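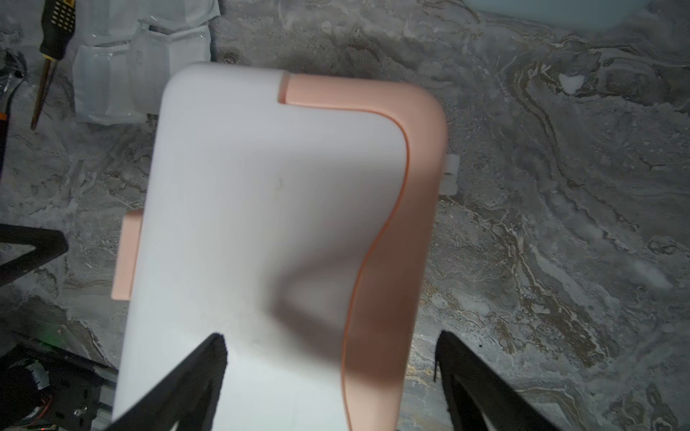
Foro Casa > Limpieza y mantenimiento > Plásticos

¿Cómo quito lo amarillo del plástico blanco?

Publicado por Gendska en diciembre

Hola a todos. Tengo varios cacharros de plástico blanco que vivieron 3 años en la galería y se me han puesto de un color mantequilla horrible. He probado con jabón y nada. ¿Lejía? ¿Bicarbonato? Me da pena tirarlos, que funcionan de maravilla.

Osby

Lejía no, por favor, que a mí me lo dejó peor y encima olía toda la casa.

Cevis
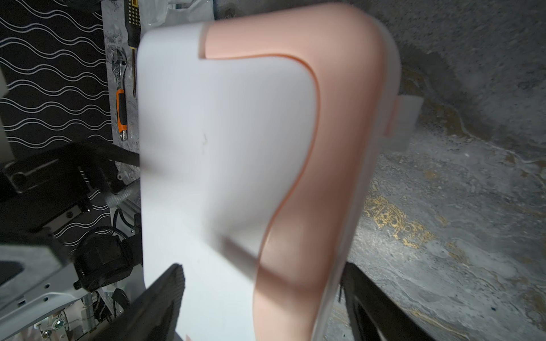
Lo amarillo casi nunca es suciedad, es el propio plástico que envejece con el sol, y por eso el jabón no le hace nada. Yo uso crema de peróxido de peluquería (la de 9 %), con guantes, film transparente por encima y unas horas de luz, mirando de vez en cuando que no se seque - si se seca, deja vetas. Ojo con las piezas de dos colores, como esa blanca y melocotón con la línea naranja en curva: tapa la parte de color con cinta de pintor siguiendo bien la junta, que el peróxido también se come los tonos claros. Luego aclaras con agua tibia y repites si hace falta. ¡Y prueba antes en un rincón escondido!

Phùng

A mí me volvió a amarillear en 3 meses, aviso. Ahora lo guardo todo en un armario y listo.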